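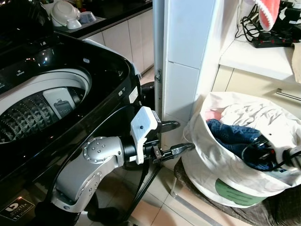 3.2 Households and washing routines

The survey covered 266 households in the Bestmont district, and 909 loads were recorded by the residents themselves. Most homes in the sample own a top-loading machine, and the laundry waits beside it in a bag or a basket until somebody has time. Figure 2 shows a black top-loader with its lid raised and a white fabric laundry bag next to it.

We asked the residents to write down when a load was started and how long the clean clothes stayed in the drum after the program ended. The median stay was 60 minutes. Loads started on Saturday stayed longer – a result also reported by Masri and Khaemba for shared apartments. Lint filters were cleaned less often than we expected, and in several homes the residents did not know that the filter can be taken out.

Figure 2. Top-loading washing machine and laundry bag.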